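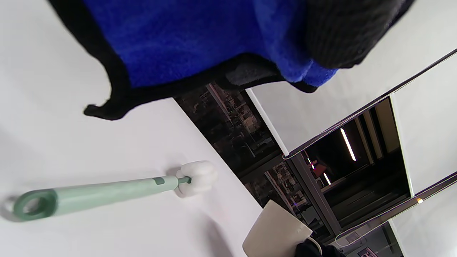 Haston Community Building: window and heating works
Progress report to the Gwynne Fund, December
Prepared by Lucienne Roussel, project manager

1. Position at the end of the period

The work remains within the approved budget. Draught sealing on the ground floor is complete. Secondary glazing has been ordered for the upper floor but not delivered. The boiler controls were replaced in the second week of the period and have run without a fault code since then.

The revised programme puts completion three weeks later than the date in the grant agreement. The delay comes entirely from the glazing supplier, Veltska, who rejected their own first batch of sealed units at inspection. We have asked for a written delivery date and expect it before the next claim.

2. Windows

The survey recorded 193 defects across all frames, most of them failed putty, loose beads or flaking paint. Those on the north side have been dealt with. The south side is waiting for drier weather, as the filler specified will not cure properly in damp timber.

Roller blinds will stay in use on all floors. They were left out of the original heat loss calculation and the consultant has been asked to run it again with the blinds down after dark. We do not expect a large change, but the figure is needed for the final claim.
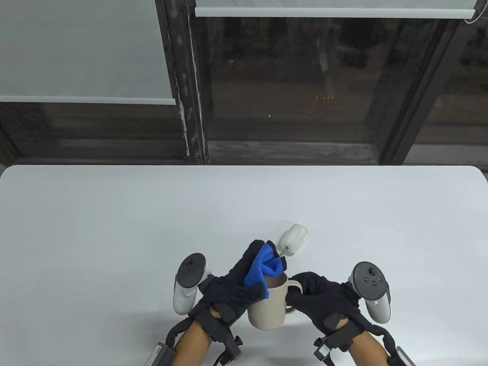
Roller blinds at the windows, one lowered and one raised.

Repainting of internal frames is not covered by the grant. A separate quotation has been requested for scraping back and two coats of satin finish. If the price is acceptable it will be met from the maintenance reserve.

3. Heating

Flow temperature has been lowered in stages. At the present setting the upper rooms take longer to warm in the morning, so the start time has been moved to 5.30 a.m. Two radiators on the stairs were found to be piped in reverse and have been corrected.

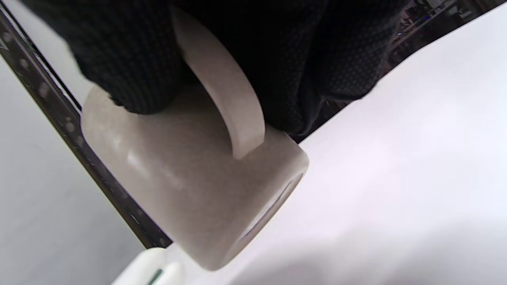 The monitoring software, Firnovow, logs room temperature at seven points. One sensor gave readings well below its neighbours for most of the period — it had been fixed to an outside wall — and has been moved. Its earlier data will be excluded from the analysis.

4. Expenditure

Spending on controls came in under the estimate. Scaffold hire has gone over by 3000 pounds owing to the longer programme, and this has been charged to contingency. No change to the grant total is requested.

5. Next period

Delivery and fitting of the secondary glazing, south side repairs if conditions allow, and the repeat air leakage test. The test result will be sent separately with the contractor's certificate.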